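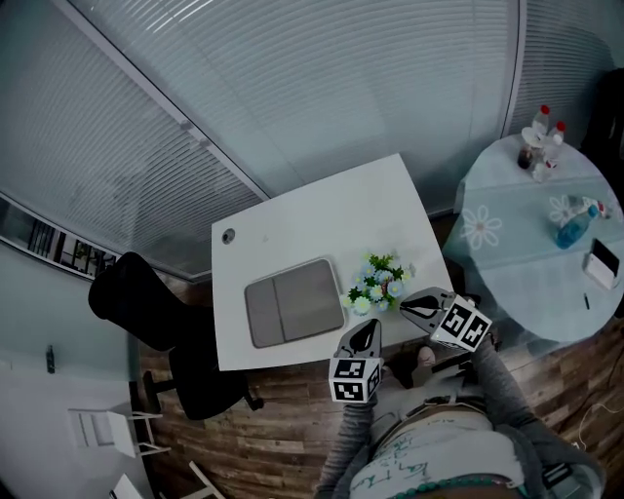 Plolent Handheld Gripper Pair, refurbished — what you should know about the finger fault

I'll get the bad news out of the way first, since I'd want to hear it before spending any money. The first batch of these had a finger problem. You'd squeeze the trigger, pick something up, let go... and one finger would stay put while the other one opened. Sometimes it freed itself a second later with a snap, right when your other hand was close by. I got a pinched thumb out of it and a few very rude words.

I sent mine to the repair bench at Safavi and they found the trouble pretty fast. The pivot pin was a hair too long, so it rubbed on the housing once the grippers had been running for 40 minutes or so of steady work. Short demos never showed it, and I guess that's how it got out the door!

Every pair I sell now has the shorter pin fitted on both sides, plus a new return spring from Clenberg (a bit stiffer, you'll feel it in your forearm the first day). I run each pair for 8 hours before it goes in the box, mostly picking up bottles, pens and other small stuff off a table. If a finger hangs even once, the pair goes back on the bench.

Got an older pair? Check the serial plate under the handle. Anything ending in S needs the pin kit. Please stop using it until the kit is in, and don't try to oil your way out of it — I tried, and the oil crept onto the finger pads and I started dropping things as well.

The kit is $15 and takes one small hex key. It ships from Sundton, and if you bought the grippers from me it's free, just send the serial number.

In the box: left and right gripper, marker cubes already mounted, hex key, spare spring.

Not included: waist strap, charger.

Warranty on the new pins runs to the end of September. Page updated 31 May 2024.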